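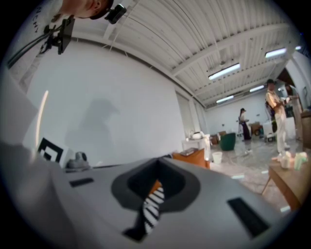

Gray plastic housing with a striped strap through the oval recess.

Football boot care between matches

Most boots are retired because the sole has parted from the upper, and most separations start with poor drying. The following applies to molded and screw-in soles used on natural grass.

Mud. Knock the soles together outdoors, then clear the stud bases with a stiff nylon brush. A wooden skewer reaches the gap behind the heel studs. Keep metal picks away from the bond line. Wipe the upper with a damp cloth and a drop of dish soap. Boots do not go in the washing machine, even on the wool cycle.

Drying. Remove the insoles and loosen the laces down to the last pair of eyelets. Pack the toe and heel with plain newspaper, change it after an hour, and again before bed. Room temperature is enough. Radiators, hair dryers and the parcel shelf of a car soften the adhesive and shrink leather across the toe.

Studs. Back out every screw-in stud once a month during the season, more often on sandy pitches. Brush the threads, apply a smear of petroleum jelly and refit by hand before using the wrench. Stop when the stud seats - extra force strips the insert, and a stripped insert cannot be replaced at home. File off burrs with 200 grit paper on a flat block. A stud worn to an edge is discarded.

Leather. Condition when dry, never damp. Prolley cream and the Temetti tin behave the same on kangaroo and calf; the Temetti takes longer to absorb. Use a pea-sized amount per boot. Synthetic uppers need no conditioner.

Sole separation. For a gap shorter than 17 mm, clean both faces with rubbing alcohol, roughen lightly, apply flexible contact adhesive and wait until it is tacky. Press together and bind with a strip of old inner tube overnight. Longer gaps go to a cobbler.

Shin guards and gloves. Hand wash in lukewarm water and dry flat, away from sunlight. Goalkeeper gloves are stored slightly damp - latex that dries out completely cracks at the palm.

Storage from June. Clean, dry, newspaper in, laces loose, in a cloth bag on a shelf. Plastic bags hold moisture.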